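홈 | 리뷰 | 연구 노트 | 장비 | 자료실 | 문의

분류: 리뷰 > 로봇 매니퓰레이션 > 변형 물체

Tveit 의류 펼치기 정책 사용 검토: 양팔 그리퍼 환경에서의 재현 결과

2018년 9월 19일

Tveit는 양팔 로봇으로 구겨진 의류를 잡아 펼치고 접는 동작을 시연 데이터로 학습하는 모방학습 패키지다. 논문과 함께 공개된 코드, 학습된 가중치, 그리고 Flavex에서 별도로 판매하는 그리퍼 핑거 세트로 구성된다. 본 리뷰는 세 가지를 모두 사용한 상태를 기준으로 한다. 시뮬레이션 결과는 다루지 않는다. 천의 시뮬레이션 수치와 실제 수치의 차이가 크고, 이 패키지를 검토하는 독자 대부분은 실기 성능을 알고 싶어 할 것으로 판단했다.

1. 방법 개요

정책은 두 단계로 나뉜다. 첫 단계는 RGB 영상에서 파지점 후보 두 개를 예측하고, 둘째 단계는 양쪽 말단의 상대 궤적을 일정 길이의 묶음으로 출력한다. 깊이 영상은 선택 사항이며 기본 설정에서는 꺼져 있다. 힘 센서 입력은 받지 않는다. 장력은 그리퍼 사이의 거리와 영상에 나타난 주름의 형태에서 간접적으로 추정하는 구조다.

기존 방법과 비교할 때 특징은 파지점을 옷의 의미 부위(어깨, 밑단, 소매 끝)로 분류하지 않는다는 점이다. 라벨링 비용은 줄어든다. 대신 실패가 발생했을 때 정책이 어느 부위를 잡으려 했는지 로그만으로 확인하기 어렵다. 파지점 히트맵을 저장하는 옵션이 있으나 문서에는 빠져 있고, 설정 파일의 주석에서만 찾을 수 있다.

2. 설치와 보정

설치는 하루가 걸렸다. 의존성 충돌이 두 건 있었고 모두 영상 디코딩 라이브러리의 버전 문제였다. 손-눈 보정 스크립트는 체커보드를 기준으로 작성되어 있으며 동작에는 문제가 없다. 다만 좌우 팔의 보정을 따로 수행한 뒤 합치는 방식이므로 두 팔 사이의 상대 오차가 그대로 남는다. 천을 잡아당기는 작업에서는 이 오차가 장력의 편차로 나타난다. 당사 환경에서는 공통 마커를 하나 추가해 상대 변환을 다시 최적화했고, 이후의 모든 결과는 이 보정을 적용한 것이다.

핑거 세트의 조립은 단순하다. 핑거 교체 후에는 영점을 반드시 다시 잡아야 한다. 영점을 생략하면 닫힘 위치가 어긋나 얇은 천 한 겹을 놓치는 일이 잦다.

3. 데이터

공개 데이터는 시연 2,739건이다. 대상은 수건, 반팔 티셔츠, 반바지이며 티셔츠가 1,478건으로 절반을 넘는다. 원격 조작으로 수집되었고 조작자별 구분 정보는 제공되지 않는다. 몇 개를 무작위로 재생해 보면 조작 방식의 차이가 뚜렷하다. 어떤 시연은 옷을 먼저 들어 올린 뒤 좌우로 벌리고, 어떤 시연은 테이블 위에서 끌면서 편다. 두 방식이 섞인 데이터로 학습한 정책은 초기 상태가 애매할 때 중간쯤 들어 올린 높이에서 머뭇거리는 경향을 보인다.

자체 데이터로 미세조정을 할 경우 저자들은 200건을 권장한다. 본 검토에서는 티셔츠만을 대상으로 149건을 추가했다. 권장치에 미치지 못하므로 아래의 평가는 이 조건을 감안해서 읽어야 한다. 데이터 변환 도구로는 Nateck 로거를 사용했다. 타임스탬프 정렬은 정확하지만 그리퍼 개폐 신호를 이진값으로 저장하므로 부분 개방 상태가 사라진다. 원본 형식을 함께 보관하는 편이 안전하다.

4. 실기 결과

수건은 공개 가중치만으로 안정적이다. 초기 구김이 심해도 두 모서리를 찾는 과정에서 큰 문제가 없었고, 재파지도 드물었다. 반바지는 허리 밴드의 탄성 때문에 장력 추정이 흔들린다. 밴드가 늘어난 상태를 정책이 펼쳐진 상태로 오인하고 당김을 일찍 끝내는 경우를 여러 차례 확인했다.

티셔츠의 결과는 초기 자세에 따라 크게 갈린다. 목둘레가 카메라를 향해 드러난 경우에는 파지점 예측이 안정되지만, 몸판이 말려 들어간 경우에는 한쪽 그리퍼가 옷깃 근처를 잡고 반대쪽이 엉뚱한 단을 잡는다. 이 상태에서 수평으로 당기면 천은 팽팽해지지만 옷은 펴지지 않고 긴 관 모양으로 모인다. 영상에서 윗변이 직선에 가깝게 나타나므로 정책은 이를 정상적인 펼침과 구분하지 못한다. 본 검토에서 가장 자주 관찰된 실패 유형이다.

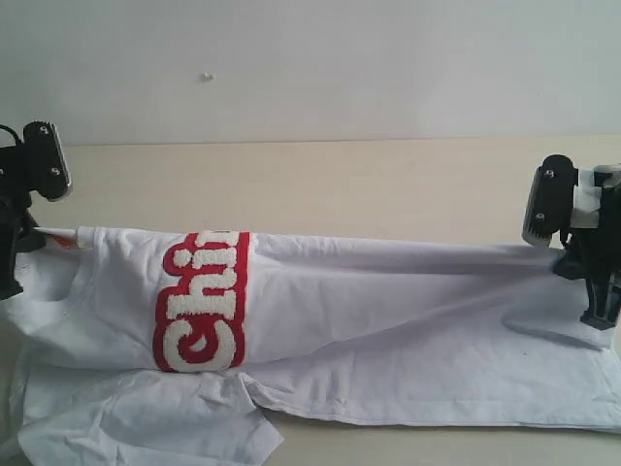 프린트의 영향도 무시할 수 없다. 무지 티셔츠와 비교할 때 큰 글자가 들어간 흰색 티셔츠에서는 히트맵의 최댓값이 글자 테두리 쪽으로 끌려가는 사례가 있었다. 색상 증강을 강화하면 완화되나, 흰 천과 밝은 테이블의 경계 검출이 함께 나빠진다. 밝은 상판을 쓰는 환경이라면 상판 색을 바꾸는 쪽이 비용 대비 효과가 크다.

미세조정 후 관 모양 실패는 줄었지만 사라지지 않았다. 남은 실패의 다수는 당김 이후의 복구 동작이 없다는 데서 온다. 정책은 잘못 잡은 상태를 내려놓고 다시 시도하는 시연을 거의 보지 못했다. 복구 시연을 별도로 수집해 넣는 것이 단순히 건수를 늘리는 것보다 유효할 것으로 본다. 이 가설은 아직 검증하지 않았다.

5. 핑거 세트

Flavex 핑거는 얇은 면직물에서 미끄러짐이 적다. 두꺼운 시접에서는 닫힘 힘을 올려야 하며, 이때 천에 눌린 자국이 남는다. 체결 나사는 반복 작업 후 풀림이 있어 주기적으로 점검했다. 케이블 배선은 사용자가 직접 정리해야 하고 고정 클립은 포함되어 있지 않다.

6. 평가

장점: 라벨링이 필요 없는 학습 구조, 수건류에서의 높은 안정성, 비교적 짧은 추론 시간.
단점: 복구 동작 부재, 좌우 팔 상대 보정의 미흡, 부족한 문서.

수건류를 다루는 연구실에는 그대로 권할 수 있다. 티셔츠 이상의 의류가 대상이라면 자체 데이터 수집을 전제로 도입 여부를 정해야 한다. 저장소 공지에 따르면 10월에 깊이 입력을 기본값으로 바꾼 갱신판이 나온다. 같은 조건으로 티셔츠 항목만 다시 측정할 예정이다.

태그: 모방학습, 양팔 조작, 의류, 그리퍼, 실기 평가

관련 글
- Zornanness 천 조작 벤치마크의 채점 기준 검토
- Nateck 로거의 타임스탬프 정렬 방식
- 양팔 손-눈 보정에서 공통 마커의 배치
- 평행 그리퍼용 핑거 소재 비교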